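Renting at Braltside: Questions We Get a Lot

Print this page | E-mail this page
Reading time: 2 min

Short answers. If yours isn't here, ask Lorna Tolentino at the front office.

When can I pick up my keys?

From 8 in the morning on the day your lease starts. Not the night before, sorry. Bring photo ID and the signed lease. If someone else is collecting for you we need their name in writing first — a text is fine.

Is the deposit really $200?

Yes, for one-bedrooms and studios. Trernance Court is different, ask. You get it back within the time your lease says, minus cleaning or damage. We send a list if we keep any of it.
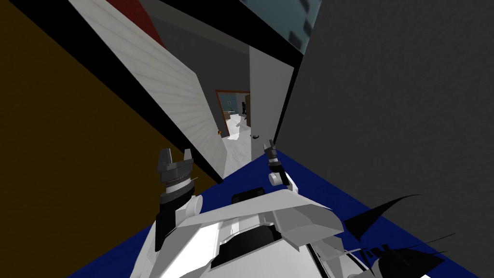
Can I paint?

Walls yes, doors and trim no. Tell us the color before you start. Dark colors have to go back to white before you leave, or we do it and take it from the deposit. Wallpaper — the peel off kind only.

My door won't latch. Do I call you or fix it myself?

Call us. Most of the time it's a loose handle or the strike plate has shifted, and Gemma Mancuso can sort it on one visit. Please don't swap the handle for your own. We had three diferent sets on one hallway last winter and none of the spares fit. If it's only stiff, try a little dry graphite in the latch, no cooking oil. 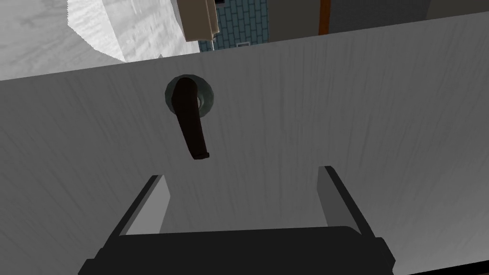

Same goes for anything with a lock in it. We keep a copy of every key, and if you change the cylinder we can't get in for a leak. Lost key is a small charge, lost key plus new cylinder is a bigger one. Both are on the fee sheet.

How do I report a repair?

Use the Ireleo app or leave a message on the repair line. Say which room, what it's doing, and if we can come in when you're out. Water coming through a ceiling — phone, don't use the app.

How fast do you come out?

No heat, no water, gas smell: same day (gas smell, leave and call the gas company first). Everything else, within 7 working days. Parts from Matos can take longer and we'll tell you if so.

Are pets OK?

Cats and small dogs, 2 at most. Fill in the pet form before the animal moves in. Fish tanks fine on the ground floor, check with us for upstairs becuase of the weight.

Can I sublet?

Not without written permission. Consuelo Tejada handles those, allow her a couple weeks. Short-stay listings are a no in every building.

What about parking?

One space per apartment, numbered. Visitors on the street. The back lot gets repainted in April and everybody has to move out for a night, notices go up in the lobby.

I'm moving out. What now?

Written notice, thirty days. Clean the oven, take your nails out, leave the windows shut. Keys go back to the office by noon, all of them, including the mailbox one. Leave a forwarding address or the deposit check sits in Lorna's drawer.

Print this page | E-mail this page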